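Budgeting for the Second Gripper
What a small garment sorter should price before it signs for an arm

By Wiroj Intarasuk
March 4, 2022

The quote for a robot cell usually fits on one page. The arm is the top line, the stand and the controller follow, and the gripper sits near the bottom with a price that looks minor. At Rumell, a clothing resale firm that sorts used garments by hand, the first quote listed one gripper and no spare fingers. Yufang Ye, who runs purchasing there, sent it back.

Her objection was about cloth. A rigid part has a known width and a known grip point. Denim does not, and neither does anything else that arrives folded over itself.
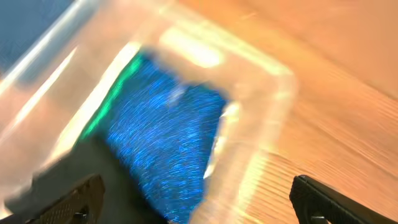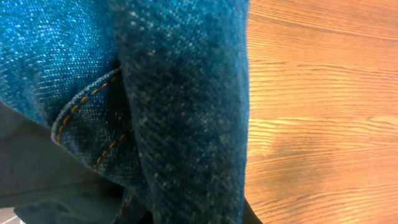

Blue material at the wrist camera: in a clear container, and as denim on a wood surface.

Should a first-time buyer pay for a wrist camera, or start with a fixed overhead one?

Start with the overhead camera if items always come one at a time on a flat surface. Pay for the wrist camera if they come folded, stacked or in bins, and add the cost of a protected cable and one spare lens cover to the same order.

Ye's revised budget split the purchase into three parts: equipment, wear items and floor time. Equipment was the easy part. Wear items took longer, as the suppliers she approached did not publish finger life for fabric work. Prollport, the integrator that won the job, agreed to quote finger pads as a set at $495, with a price hold until December. A second supplier, Plikik, came in at $502 for a comparable set but would not hold the price. The seven-dollar gap did not matter. The hold did.

Pad texture should be written into the order. A coarse pad grips heavy twill well and can snag a light knit. A smooth pad does the reverse. Buyers with mixed stock should plan on two sets and a changeover time, and should ask the integrator to demonstrate the changeover with the plant's own staff doing the work.

Floor time is the line most often missing. Rumell set aside 2,000 trial picks before acceptance, using garments pulled from its own intake. Prollport had proposed using its own sample stock. Ye refused on the grounds that sample stock is clean, pressed and of one weight. The contract now says that picks are made from unsorted intake and that a pick counts only when the garment is released in the target bin.

The trial ran past its limit. The cell had logged 3,304 picks by the time both sides signed, and the extra labor was billed to Rumell under a clause that nobody had priced. Ye has since added a cap to the standard terms she uses. Beyond the cap, the integrator and the buyer share the cost of operators equally.

Containers deserve their own line. Clear bins let staff check contents from the side, but their walls and rims can throw glare into a camera. Opaque bins cost the same at Panyasiri, the packaging supplier Rumell uses, and the choice can be made late. Lighting cannot. If the cell sits near a window, get a price for blinds or a hood before the floor is marked out.

Work surfaces are cheaper to change than people expect. The main requirement is contrast with the goods. A plant that handles mostly blue and black cloth can leave a tan top in place. One that handles khaki should budget for a mat.

Service terms come last in most quotes and should be read first. Ask for the response time in working hours, the name of the part that fails most often, and whether that part is kept in stock. Rumell keeps one pad set on the shelf and reorders when it is opened.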